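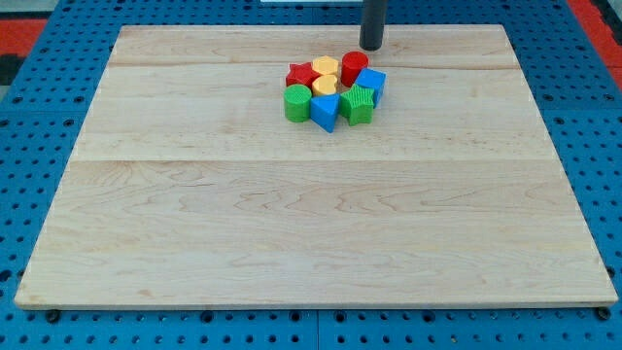

Shape-sorter blocks on a maple-colored board.

Home About Archive Older posts Contact

Aug 25, 2023

I gave away the last of the toys this week. There were more of them than I thought, and going through the closet took most of two evenings. I started back in May, when we got the keys to the new apartment in Sonside and I saw that the hall closet was half the size of the one we have now.

My first plan was to sell everything. I listed the train set, the play kitchen and two boxes of puzzles on Vudent, and I got 77 dollars for the lot after fees. The train set went the same day. The puzzles sat there for five weeks, and the person who finally bought them wanted to know if every piece was present. I had to do all the puzzles on the dining table to find out. One was missing a corner, so I took two dollars off.

After that I decided my time was worth more than the money. The rest went to the toy library in Vilela, which takes drop-offs on weekday mornings. They will take wood and hard plastic. They won't take soft toys, anything with a battery door that has lost its screw, or board games with pieces missing. I wish I had read that before I drove over with the soft toys.

The plain wooden things held up best. Blocks, stackers and sorters can be wiped down with a damp cloth and they look fine again. The electronic ones mostly had corroded contacts – I got one working with vinegar and a cotton swab and gave up on the others.

I kept one shoebox. It has a few cars, a wooden fish and the first book with the chewed corner. My son is eleven and did not ask for any of it, but he did take the fish out and put it on his desk, where it still is.

The closet is empty now except for the vacuum and the winter coats. The movers quoted us by volume, and the new quote from Vanovik came in 300 dollars lower than the first one, though some of that is the old couch, which is going to my sister. I still have the garage shelves to do. There is a lot of paint out there, most of it dried up, and the county only takes paint on the first Saturday of the month, so that will be the next trip.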